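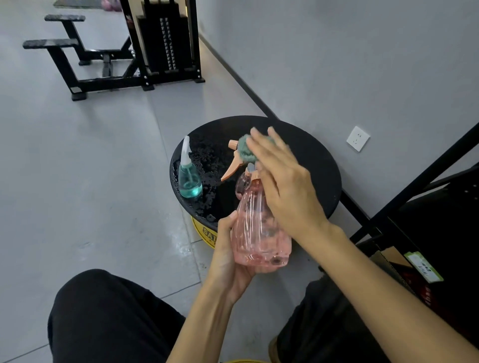

The first thing the Latimstead workshop's robot learned to do was knock over a spray bottle. It learned this on its own, in August, and it has been practicing ever since.

The machine has no name, despite several suggestions. It is two secondhand arms bolted to a rolling cart, driven by a control board from a small outfit called Onow and a good deal of zip tie. The plan was modest. It would pick up a cloth, spray a tabletop and wipe it down, a job any ten-year-old can do and no ten-year-old will.

I joined the build in its second month, after the easy parts had been claimed. My contribution was to be hands. Before the arms could try anything, someone had to do the chore slowly, over and over, with a camera looking down from head height, so the software had something to copy. I have cleaned one round black table more often than I have cleaned everything in my own home put together.

Our shared space is on Jenkins Street, where rent is low and the neighbors are forgiving. The members divide neatly into people who want to make furniture and people who want to make something that will make furniture for them. Dues are $28 a month. The robot fund got $22 of mine one month and I did without a locker.

Spray bottles, I can report, are a nightmare. A person squeezes the trigger without a thought. A gripper has to hold the body still, find the lever and pull it far enough, and a clear bottle on a shiny table is about the worst thing you can show a cheap depth sensor. It sees a hole in the world and reaches politely through it. Colored plastic went better. Wet tables went worse, as every droplet was treated as news.

The gripper fingers came from Stendo, which sells them in pairs, and we are on our third pair. We padded the current ones with strips of bicycle inner tube, and the grip improved overnight. So did the smell.

By the last count we had recorded about 27 usable minutes of wiping. The arms can now lift the cloth, carry it to the table and drag it in a circle, missing the edge every time. The spraying is still done by me.

Last updated: November 2021

Related
The Bench Vise That Ate a Weekend
Sharing a Laser Cutter Without Losing Friends
What We Learned From a Talking Mailbox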